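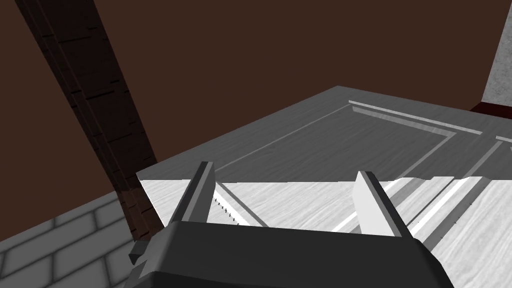 Henok Degefa wrote to us that he had put off his cat's checkup for so long that the clinic had moved to a different street by the time he got there, and could he please keep the carrier one more week.

Carrier Loan and Training Project
Progress report to the Wullov Fund, covering the period since our February start
Prepared for Dorottya Szűcs

7 min read

Dear Dorottya,

He could keep it, of course, and he did, and his cat has now been seen, weighed, vaccinated and told off for being a little round. I wanted to start there as it's the kind of message we hoped to get when we applied to you, and we've had a good pile of them!

You asked for a plain account of what has happened, what it cost, what hasn't gone well and what we want to do with the rest of the grant. I've kept to that order, more or less.

What we set out to do

Brelbridge Cat Rescue lends carriers to people who have a cat and no good way of getting it to a vet. Before the grant we had a shelf of donated ones, mostly the small front-opening kind with a wire door, and several with a cracked latch that we kept meaning to throw out. People borrowed them on the morning of the appointment, chased the cat around the bedroom, and often rang the clinic to cancel.

The grant let us do two things. We bought 50 new carriers, all the same model, hard-sided, with a door in the front and a second one in the top, and a lid half that unclips completely. And we changed the loan from a day to a stretch of weeks, so that the carrier can sit in the house as a piece of furniture before anybody needs it to be a carrier.

The second part is the real project. A cat that has slept in a box for a while has a different opinion of that box from a cat that sees it come down from the attic twice in its life.

What goes out with each carrier

We spent longer on the kit than we expected. Each carrier goes out with a washable fleece pad, a non-slip mat that fits under the pad, a spare latch pin in a taped envelope, and the printed training sheet. The mat came in after our first few loans. Without it the pad slides on the plastic floor as soon as the carrier tilts, and a cat that has been perfectly happy in there at home goes rigid when its bed moves under it.

We ask borrowers to bring the pad from the cat's own bed if they have one and to leave ours in the bag. Returned pads get a hot wash with unscented detergent, and the shells are scrubbed with the cleaner our clinic recommends, rinsed twice and dried in the open air before they go back on the rack. If a carrier has been to the clinic with a sick cat it gets set aside and done separately.

The training sheet

It fits on two sides of one page. The first version ran to four pages and I was very proud of it, and people told us kindly that they had lost it.

In short, the borrower takes the lid off and leaves the bottom half on the floor of a room the cat already likes. Meals move toward it over several days, then into it. When the cat is eating in there without stretching its neck like a giraffe, the lid goes back on with no door. Then the door, open. Then the door closed for as long as it takes to eat one treat, and opened before the cat asks. Lifting comes last, and it is done with both arms under the base. (The handle on top is for shelves. We've put that on a sticker now.)

Sessions are never more than 10 minutes, and most people find that two or three is plenty. If the cat walks away, the session is over and it's fine. We say that several times on the sheet and again on the phone, and it is still the thing people find hardest!

Food helps some cats and not others. We had assumed that treats would do everything, and for the greedy ones they do, but a fair share of the cats we've met will only eat when no human is looking. For those we suggest play: a wand toy trailed through the open bottom half, again and again, until going in is a part of the game.

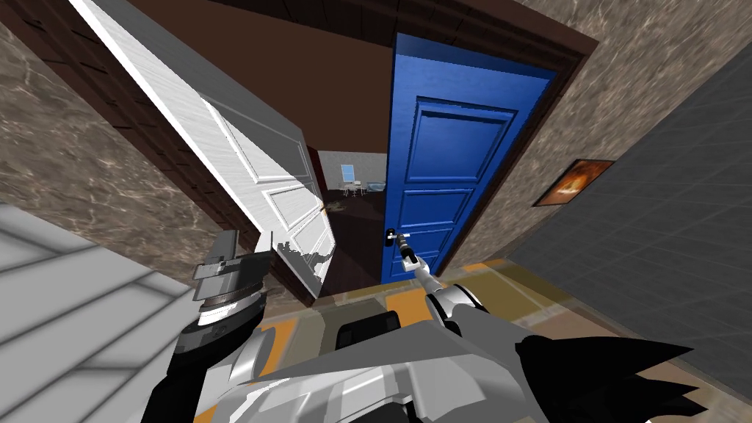
A towel over the top made more difference than any of the treats, Sosina Tamiru told us when she brought hers back, and she asked why we hadn't printed it in bigger letters.

Fair point, and it is now in bigger letters. We had it near the bottom as a tip for the car. She had been covering three sides at home from the first day, leaving only the front open, and her cat Dorka took to it at once. Dorka is a long-haired tortoiseshell of considerable age who had not been to a clinic in years and had bitten the last person who tried to take her. She went into the carrier on the day by herself, had her teeth looked at, and came home to be needed back in for an extraction, which has also now been done. Sosina tells us she is eating like a kitten.

We have since tried the covered version as the starting point with all the nervous cats and it seems to suit them. I'd be careful about claiming more than that, given how different the households are. Still, it costs nothing, everyone owns a towel, and I'm happy to have learned it from a borrower.

How the loans have gone

All of the carriers have been out at least once and most of them have been out again. The standard loan is seven weeks. We arrived at that by starting shorter and finding that nearly everyone asked for an extension at the same point, usually when the cat had just accepted the lid.

After each loan we make one phone call and ask the same few questions: did the cat get to the appointment, how was it put in the carrier, and would the borrower do the training again. The answers have been very encouraging. People who followed the sheet for most of the loan nearly always made it to the vet. Those who kept the carrier in a closet until the last evening had the same trouble as before, and several of them said so with a laugh and asked to borrow it again and do it properly. We've said yes to every one.

The clinic is pleased too. The top door means that a cat can stay sitting on its own pad while it is examined, with the lid lifted away and nobody tipping anyone out. The nurses have started asking for the lid half to be unclipped in the waiting area, and we've had to explain that this is a bad idea with dogs about. 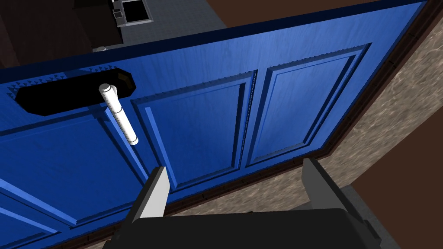
Blue paneled door

What has not gone so well

Size first. The model we chose is generous for an ordinary cat and too small for the really big ones. Negash, an enormous gray neutered tom belonging to one of our borrowers, could get in and could not turn around once he was there, so he backed out every time and we can hardly blame him. We lent that household a small-dog crate from our own stock and it has worked nicely. We should have bought a handful of a larger size from the start.

The latch pins are the second thing. They are a good design and they are tiny, and they vanish under sofas. The taped envelope with the spare has saved us many times over, but the spares then need replacing as well, and the supplier sells them only in mixed bags with parts we can't use.

Third, reminders. We promised you a text reminder to each borrower at the start, the middle and the end of the loan. The first and last have gone out reliably. The middle one was being sent by hand, by me, and I missed a lot of them during kitten season. It's the most useful of the three, as it reaches people just when the novelty has worn off and the carrier has become a place to put laundry. I've moved it onto the same calendar as our vaccination reminders and it hasn't slipped since.

Households with more than one cat need better advice than we had. The bold cat learns everything in an afternoon and then guards the carrier from the other. We now ask people to train the shy one first, behind a closed door, and we lend one carrier per cat wherever stock allows. Two cats in one carrier still gets suggested to us regularly, usually about littermates, and we still say no.

Money

Carriers, pads and mats came in on budget. Printing came in under, thanks to the shorter sheet. Delivery came in over, as the second shipment arrived separately from the first and was charged as its own order. After everything paid to date there is $817 left in the grant. The ledger and the receipts are in the folder I shared with you. 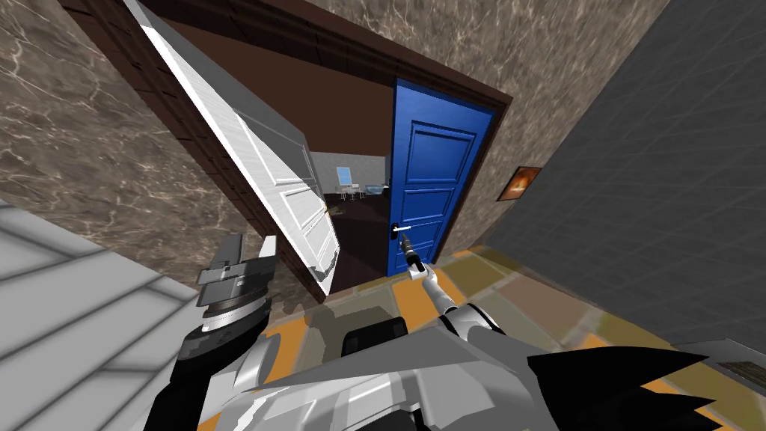
Would it be possible to have a carrier before there is even an appointment to go to, Asnakech Lemma asked us, with a kitten coming home soon and no vet chosen yet.

Yes! It's what we would most like to do next. Up to now we've asked for a booked appointment or at least a named clinic before lending, which made sense when we had a shelf of cracked ones and a waiting list. A kitten that grows up napping in a carrier hardly needs training at all. With your agreement we'd like to drop that requirement for anyone taking on a kitten or a newly adopted adult, and let the carrier go home on the same day as the cat.

For the remaining money we propose the following.

- A small number of the larger carriers, for cats like Negash and for the big long-haired breeds.
- Extra non-slip mats, which wear out faster than the pads do.
- A reprint of the training sheet, with the towel near the top and a separate half page for homes with several cats.
- Whatever is left on latch pins.

None of this needs new funds. The one change to the agreement would be the wording on who can borrow, and I've put a suggested sentence in the folder for you to look over.

We'd also love for you to come and see a handover. They take place in the late afternoon, they're quick, and the person leaving is usually carrying an empty box with far more optimism than they walked in with. If you have a cat at home you're welcome to borrow one on the spot.

I'll send the next set of loan notes once the current round is back and washed. If you need anything sooner for your own reporting, the phone call answers are typed up and I can pass them on with the names taken out.

With many thanks from all of us,

Hajnalka Bognár
Brelbridge Cat Rescue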